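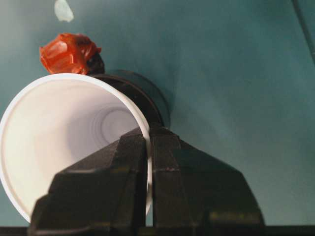
*White cup, black gripper, open day at Pinden*

I came home from Kiros Adugna's robot demonstration full of ideas for my own kitchen cupboard! The arms work with cups on a plain teal surface, and I've borrowed that at once: a plain mat makes everything easier to find.

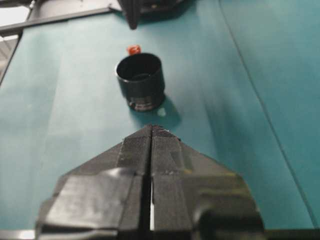
*Lining up on the black cup*

**Approach it straight.** Turn the mug before you reach, and keep your elbow in.

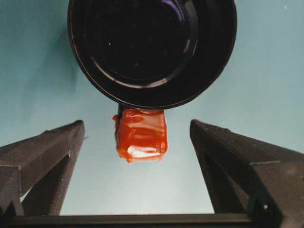
Wrapped handles are my favourite tip for sore hands. A few turns of bright tape give you something to feel for, and a shiny orange-red like the one under that black round shows up beautifully (mine go on the two pans I use most). Press the folds flat or they'll catch crumbs. 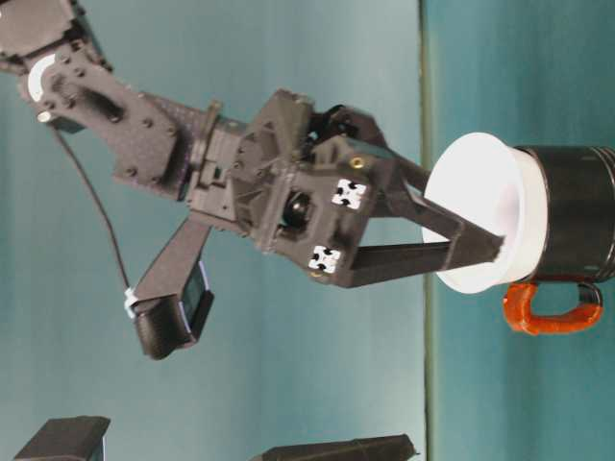
*2 min read*

**Stuck cups.** Lay the pair on its side, hold the outer one and ease the inner one out by its rim. Go gently, with a little twist. I've done four since Sunday!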